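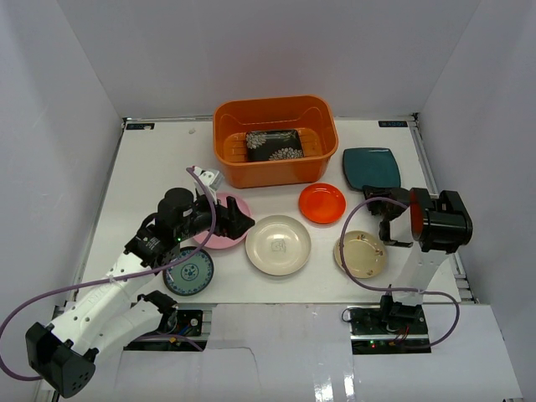
Leena Salminen wrote to me after the last post that seven plates is not a set, it's a pile, and that if none of them match I should stop calling it a dinner service. She also asked where they all came from and whether I had thought about a proper rack. I'll answer both, since two other people asked about the rack as well.

I gave up on matching plates when we moved to the apartment on Partanen. The old white ones had been going one at a time for years. By the end there were 4 left and two of those had chips on the rim that caught on the dish towel. I priced a new set at Akar, the kitchen store by the bus station, and the one I liked came in a box of everything: plates, bowls, side plates, mugs. We have mugs. We have far too many mugs. So I bought single plates instead, from the odds shelf at the back, and kept on doing that at other places.

The black square one with the big pale flowers was the first. I would not have picked a square plate if there had been a round one in that pattern, but I have come around to it. A sandwich cut in half sits well on it. Soup bread, also fine. Anything with sauce goes on the teal one, which is square too but has rounded corners and sides that curve up, so you can chase the last of the gravy without it ending up on the table.

The large cream one is the widest of the round ones and gets used for serving more than for eating. Pancakes, mostly. It came from a yard sale in Forkley along with a cake tin that leaked, and I paid one price for the two, so I have never known what the plate cost. The little drawing in the middle is gray and more or less square and I still can't tell you what it's supposed to be. My sister thinks it's a maker's mark that somebody put on the wrong side.

The red-orange one shows every fingerprint. It has a shiny rim and looks very good for as long as it takes to put food on it. The pink one is the plate I use for toast.

Blue-green with the dark blue flower design in the center is my favorite, and it was the most expensive by a long way. I'm careful with it, which means it gets used on weekends and washed first. The beige-yellow one has small reddish and brown bits of pattern scattered over it. I bought it in May last year on the same trip as the pink one and didn't like it at first. It looks better with food on it - eggs especially.

Now the rack. We had a wire one that came from the old place. It was made for plates all the same size and the wide cream one leaned out of it at an angle that made me nervous every time I opened the cupboard. I tried stacking everything flat, biggest at the bottom, but then the square ones have to go somewhere in the middle and the pile rocks. I also tried a wooden one from Zorkitz that arrived with 40 pegs and a board, and you move the pegs to fit your plates. It worked, but it took up the whole shelf and I needed the shelf for pans.

So the plates live in the big orange bin now. It has high sides and a wide lip you can get your fingers under, and it goes on the bottom shelf beside the stove. I lift the whole thing out onto the table, take what we need, and slide it back. When I lay everything out to wipe the bin down I put the black one back first, then the rest go in around it.

There are two things to watch with a bin. One is the floor of it, which has ribs, so crumbs get down in between and you need a brush. The other is noise. Plates slide when you carry it. I put a folded dish towel between the blue-green one and whatever is next to it, and the others take their chances.

Toivo Koivisto asked if it was heavy. It is heavier than I would like, and if you have a bad back I would leave the bin where it is and take the plates out singly. I carry it with both hands and I don't try it with the dog in the kitchen.

I am still looking for an eighth, Leena, so that we can have people over and not give someone a bowl. It should be round and it should be green, a real green this time. The odds shelf at Akar had nothing on Saturday except gravy boats. I'll try Forkley again when the sales start up.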